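I've been sorting small stuff by color for years now, and it's still the only system that sticks in my house! Blocks, buttons, beads – one dish per color, the dish matches what goes in it, done. Red goes on the red plate and blue on the blue one. 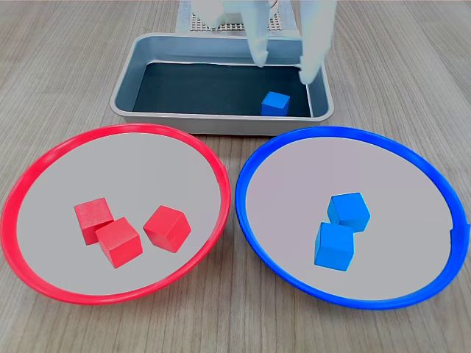

What do you do with colors that don't have a dish? Put them in a clear jar and leave them until you have 15 or so of one kind, then give that color its own spot.

I did our whole block bin this way in January, all 152 pieces (the kids' old Finia set plus strays), and it took 2 evenings. Start with the color you have the most of – the pile shrinks fast and you won't want to quit. Wipe the dishes before you stack them.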